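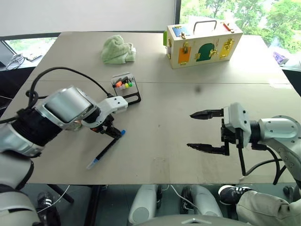
A wooden lock box and a light green towel at the back of the table.

Ours is the table where everything lands, so over the years I've got into the habit of giving it a proper sort-out on a Tuesday, usually with a cup of tea going cold beside me. Start with the big things and work down to the fiddly ones, and keep an old towel within reach for smudges (a barely damp corner does for most of them). Little brass catches on toys and boxes like a dry cloth best.
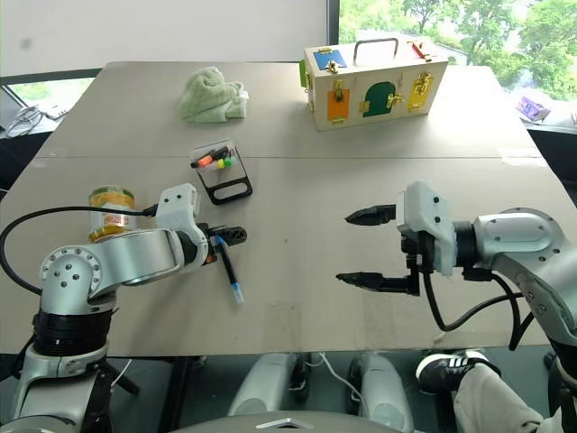 Felt tips and pens are what I get asked about most, and my answer is always to test them before you put them back! Keep some scrap paper handy, give each one a good scribble, and be firm with the ones that only scratch. A carry tray with a handle cut into the end, like the black one in the middle of the table, is a lovely thing for small markers, and with the orange, green, yellow and pink caps bunched together you can find your colour at a glance. Mine came from Demell and has lasted 3 years so far. Do push every cap on until it clicks, and leave the whole job no more than 20 minutes or you'll start drawing.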